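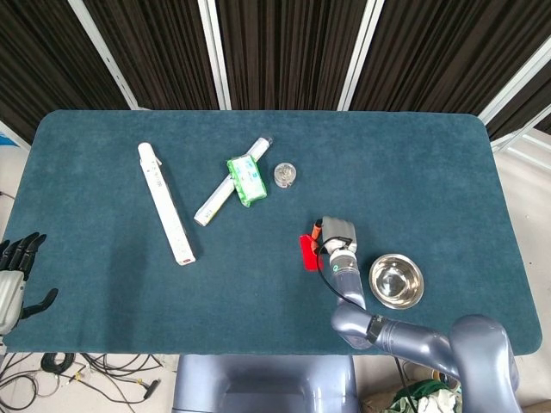

Power strip, wipes and a white tube on the teal table.

Finished Nivaldo Caldeira's memoir last night, all 333 pages of it, and I have thoughts!

He grew up over his dad's boxing gym and left at 24 without telling anyone. The gym chapters are so good (I could've read 1000 pages of just those).

The middle drags a bit. Too many bus rides, too much about his landlord.

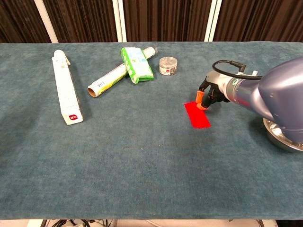
Same table, tall white box on the left.

But then chapter 32, the phone call with his brother... I had to put it down and go make tea.

Anyone read the Blagoje Popescu one yet? It's another father-and-son story and I'm wondering if I should wait a month before starting it.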